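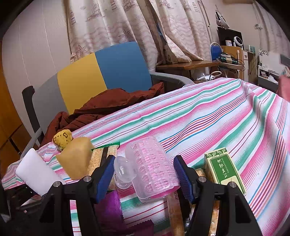 Mayu Onishi doesn't own a single plain tablecloth. I know because I asked, and she laughed at me and went off to fetch more of them from the airing cupboard to prove it.

I'd gone round to talk about bags. Mayu has been sorting out other people's handbags, rucksacks and coat pockets for three years now, first for friends and then for anyone who rang, and she does all of it on the table in her front room at Furukawa. Her method starts with a striped cloth. The one she likes best has pink, green, orange, purple and pretty much everything else in it, and it never lies flat.

“People think I'd want a white sheet, like a dentist,” she said. “But you put your bits and bobs on a white sheet and it feels like evidence! On stripes it feels more like a picnic. You relax, you start picking things up.”

And there is a lot to pick up. The small stuff is what she loves – the snack in its clear wrapper, the shiny purple packets, a little lidded pot, a pink plastic case with bumps all over it. She told me she once took 107 separate things out of one shoulder bag, and that the owner, Daichi Kaneko, only recognised half.

I asked whether she just throws most of it away. She looked quite hurt.

“No! I hardly throw anything. I ask where it lives. If you can't tell me where it lives, it goes on the left, and we have a cup of tea and come back to it.”

The left-hand side does get crowded (I tried this at home afterwards and mine spread on to a chair). Food is sorted first, always. Anything in a wrapper gets a squeeze and a look at the date, and whatever's still good goes in a front pocket. “You bought it for when you're hungry. You're not going to dig for it, are you? You'll go and buy another one, and then you've got 2.”

I pointed out that she had a fair few odds and ends herself, and she went a bit pink.

“Oh, I'm terrible. I like anything fuzzy. I like little boxes. My brother Takeshi says I only started doing this so I could look at everybody else's.”

Is that true?

“Partly,” she said. “I'm very nosy.”

She takes bookings for two mornings a week and is full until October. Sessions last as long as the teapot does, and you have to bring the bag exactly as it is. No tidying it on the bus, she says – she can always tell.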